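Plan de travail imitation marbre : traces blanches autour de l'évier, que faire ?

Posée par mireille_b – catégorie Cuisine et entretien – 3 réponses – 1627 vues

Bonjour à tous,

On a emménagé en mai dans un appart dont la cuisine a été refaite par l'ancien proprio. Plan de travail gris veiné, genre marbre. Sauf que je ne sais pas si c'est du vrai, du stratifié, du quartz, aucune idée. Pas de facture, juste une étiquette Finomwood collée sous le meuble d'angle (mais c'est peut-être le meuble et pas le plan).

Problème : des auréoles blanchâtres côté évier et une zone mate là où on pose la cafetière. J'ai essayé l'éponge, le liquide vaisselle, puis du vinaigre blanc dilué une fois. Après le vinaigre j'ai l'impression que c'est pire, mais pas sûre. Eau très calcaire ici.

Est-ce que ça se rattrape ? Et comment savoir ce que c'est comme matière ? J'ai un produit Edent « toutes surfaces » dans le placard, pas encore osé.

Merci d'avance !
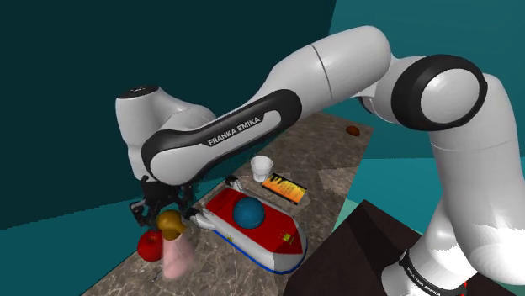 Réponses (3) – tri : les plus utiles

Ifeoma Olatunji
Meilleure réponse

Stop le vinaigre. Vraiment, tant que vous ne savez pas ce que c'est.

Pour trouver la matière : regardez le chant, et surtout le dessous, au niveau de la découpe de l'évier (ouvrir le meuble, lampe de poche). Si vous voyez de l'aggloméré brun, c'est du stratifié. Si c'est de la pierre dans toute l'épaisseur, marbre ou granit ou quartz. Posez aussi la main dessus le matin vers 7 h, cuisine pas chauffée : la pierre est franchement froide, le stratifié beaucoup moins. Pas scientifique mais ça oriente.

Ensuite le test de la goutte d'eau. Dans un coin caché, une goutte, 5 minutes, on essuie. Si ça laisse une tache foncée qui met du temps à partir, c'est poreux, donc pierre naturelle mal protégée. Si rien ne bouge, stratifié, quartz, ou pierre bien traitée.

Si c'est du stratifié : les auréoles c'est du calcaire. Eau chaude, savon noir, microfibre, laisser poser un chiffon humide dessus un quart d'heure, frotter doucement, et SECHER. Tout est dans le séchage. La zone mate par contre, si la surface est usée ou a pris un coup de chaud, ça ne revient pas. On peut juste l'atténuer.

Si c'est du marbre : le vinaigre a pu l'attaquer. L'acide mange le calcaire, et le marbre c'est du calcaire. La zone mate sous la cafetière, ça peut être pareil, le café est acide. Se rattrape avec une poudre à polir pour marbre, à la main, petite surface d'abord. Si c'est étendu, faites venir un marbrier. Puis hydrofuge, à refaire de temps en temps suivant l'usage.

Quartz : savon doux, pas de javel pure, pas de plat brûlant posé direct.

Pour votre produit, lisez le dos de la bouteille. S'il y a acide citrique ou lactique dedans, non. Dites nous ce que donne la découpe de l'évier.

jp_grusthorpe

Moi pierre d'argile et basta. Marche sur tout. 3 ans que je fais ça.

Ifeoma Olatunji – en réponse à jp_grusthorpe
Pas sur du brillant, ça raye. Micro-rayures, on les voit à contre-jour au bout de quelques mois. Sur l'inox de l'évier oui sans souci.

paquette_deco

Bonjour, meme souci chez ma mère, elle avait acheté le plan chez Paquette, c'était du stratifié en fait. On l'a fini au savon noir, les auréoles sont parties en deux fois. La marque de la bouilloire est restée, on a mis une planche à découper dessus – problème réglé.

Sinon regardez le joint silicone derrière l'évier, s'il est fendu l'eau stagne et ça revient tout le temps.

mireille_b – auteur de la question

Merci !! Alors j'ai regardé sous l'évier : aggloméré brun, donc stratifié. Un peu déçue mais soulagée pour le vinaigre. Le bord est légèrement gonflé à un endroit par contre, c'est grave ?

Ifeoma Olatunji

Gonflé = l'eau est entrée. Ça ne dégonflera pas. Laissez bien sécher, meuble ouvert plusieurs jours, puis silicone sanitaire sur toute la tranche et joint refait. Si ça continue à gonfler après, faudra penser à changer le plan.

Question marquée comme résolue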